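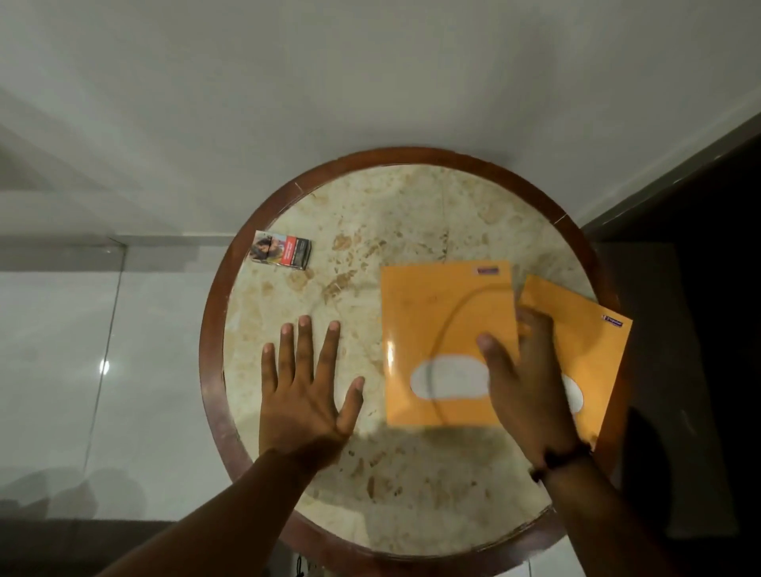 Figure 3. A marble-topped table with a wooden rim, with a cigarette pack and two orange envelopes on it.

4.2 Where the post comes to rest

We had expected, when we first sat down to plan the study, that the interesting part of a letter's life would be the journey up to the door, and that whatever came afterwards would be fairly dull. It is a pleasure to report that we were mistaken. The households who kept diaries for us in Halliday and Seneo wrote far more, and with a good deal more feeling, about what they did with their post once it was indoors than about when it arrived or who brought it. Over the whole diary period they made 2,261 entries, and a great many of these run well past the single line we had asked for. One writer used the back of the sheet to tell us about an aunt's handwriting, and we are very glad of it.

The first thing to say is that most households had a place for post, even where they told us at the first visit that they did not. We came to call this the resting place, borrowing the words of a diary keeper in Seneo. It might be a hall shelf, the bottom stair, the top of the fridge or the table where people ate (Figure 3). What these spots share is that somebody passes them several times a day with their hands free. Drawers and desks, which we had rather supposed would do most of the work, hardly come into the diaries at all until a letter has been dealt with and is being put away for good.

Tables deserve a few words of their own. A letter on a table sits among whatever else people have put down there – keys, glasses, tobacco, a newspaper folded at the crossword – and it has to be moved before a meal can be laid. Several diary keepers described this small daily clearing as the moment when a letter was finally opened, often while standing up and often with some grumbling. Others simply shifted the pile to a chair and moved it back again afterwards. In 13 households the same unopened letter made this trip for a week or longer, and two of those writers had begun to record its movements with what we can only call affection.

The look of the envelope mattered too, though in a less tidy way than earlier work had led us to hope. In the Brarumico study, coloured envelopes were opened sooner than white ones, and the authors put this down to plain curiosity. Our own diaries give some support to that. A coloured envelope was often taken for a card or an invitation, and people liked to open those sitting down, with company if there was any. But that same liking could hold things up. A letter that seemed to promise something nice was sometimes saved until the evening, or until a husband or daughter came home, and so it lay on the table longer than the gas bill beside it.

We should add a word on shared post, meaning anything addressed to more than one person or to nobody in particular. Of the 40 households, the larger ones had the most trouble here. Each adult tended to believe that another would see to it, and the diaries written by different members of one family do not always agree on whether a given letter had been read. Where two accounts differed we kept both, and we have made no attempt to settle the matter on the family's behalf.

Finally, a caution about the diaries themselves. Keeping a record of one's post is bound to make one look at it more closely, and some writers told us cheerfully that they had never been so prompt in their lives. The waiting times given in the next section are therefore likely to be shorter than they would be in an ordinary month. The Plodilero pilot, which we ran in May with a much looser form of diary, suffered from the opposite fault, as people forgot to write things down and then filled in several days from memory. We have left the pilot entries out of the tables, but we do quote from them now and again where the wording was too good to lose.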